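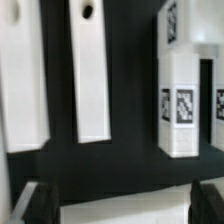
One reviewer of an earlier draft objected that white boxes are the least interesting things a person can be asked to put away, and wondered whether we had considered mugs. We had. Mugs have handles, and a handle tells everyone where the front is. A plain white block with a hole near the top tells almost no one anything, which made it the better test of whether people agree on what "tidy" means.

Figure 1. White blocks with dark holes near their upper ends, beside the larger white structure with its black-and-white square markers.

4.2 Upright objects and the question of the gap

The Brurnen set was built for the Macapagal study of shelf order and passed to us in September with no instructions, unless one counts the word "careful" on the lid. Participants were asked to leave the blocks "as you would want to find them." We recorded 1,478 finished arrangements. Most people stood the blocks on end. Far fewer agreed on the space between them, and the discussion of this point in the exit interviews ran longer than the task did.

Two habits account for most of the spread. The first group pushed the blocks together until they touched, then looked pleased. The second left a gap and defended it with some heat — air, fingers, "breathing room" for an object that does not breathe. A slight tilt, of the kind seen in the second block in Figure 1, was corrected at once by the first group and often left alone by the second, who told us they had not noticed it. We have chosen to believe them.

The holes caused more trouble than we expected. Under the Hekport scoring rules, a block is "faced" when its hole can be seen from where the participant stands. Several participants took the hole for a finger grip and turned it toward themselves. Others found it untidy and turned it to the wall, which the rules score as an error and which we, on reflection, consider good taste. Both readings are kept in the Jetstead coding sheet under separate headings, and Section 5 treats them separately.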